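Gristik wants £2,274 for its two-armed tidying kit, plus £31 a month for updates. For that you get a machine that picks litter off the rug, slowly. The Seltville showroom promises more than 70 household jobs, but would not give us the list. 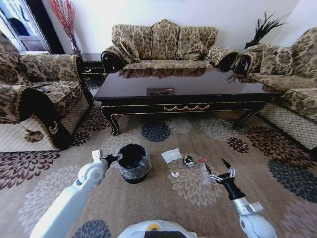

Bottle, napkin and lined bin: the Gristik on rug duty.

I'd wait for a cheaper one.

Related
Symonenko window cleaner: worth the wet sills?
Saltusow mower, one May on

Back to top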